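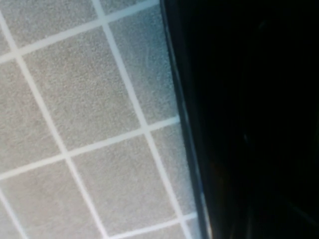 Figure 3. Square grey floor tiles with off-white grout, laid in a plain grid.

4.2 Speckle and the hiding of crumbs

Speckled grey tile forgives a great deal. Residents of the Jirkcombe flats who had it swept less often than those with plain white floors, and rated their kitchens cleaner, a finding we report without comment on anyone's toast. Grout is less obliging. Pale lines (Figure 3) gave our inspectors something to look at, and they looked: of the 977 remarks noted in the survey, about 500 concerned the joints and only 12 the tiles themselves. Kiss (Section 2) found the same in the Mostora stairwells, where one tenant had taken a toothbrush to the landing. We did not ask whose toothbrush. Scores for grout were therefore kept apart from scores for tile in all later tables.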